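Brollar Work Table, White: Review

The Brollar is a fixed-height rectangular table sold flat-packed with two hardware bags and a hex key. I have used it daily since January as a general work surface. It replaced a Mendix bench that had developed a bow along its long side.

Assembly is simple, but the pilot holes on one leg bracket were shallow and needed a drill. The instructions give no torque value. Hand-tight plus a quarter turn has held so far.

The top has a matte finish, and this is the main reason to buy it. Glare under ceiling lights is low, well below the gloss-topped Flenetti I tested previously. Pencil wipes off with a damp cloth. Permanent marker needs alcohol and leaves a slight ghost.
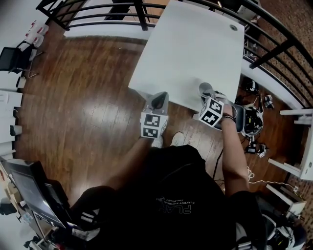
Matte white top, with the round cable grommet near one corner.

The grommet is small. It takes two power leads, but a molded plug has to go through at an angle – measure yours first. There is only one, so placement against a wall decides which side the cables drop.

Edges are clean, with no sharp spots where the forearms rest. On hardwood the stock feet slide too easily, and I fitted felt-and-rubber pads from Tesfamariam.

Rating: 4 out of 5. One point off for the feet and the bracket holes.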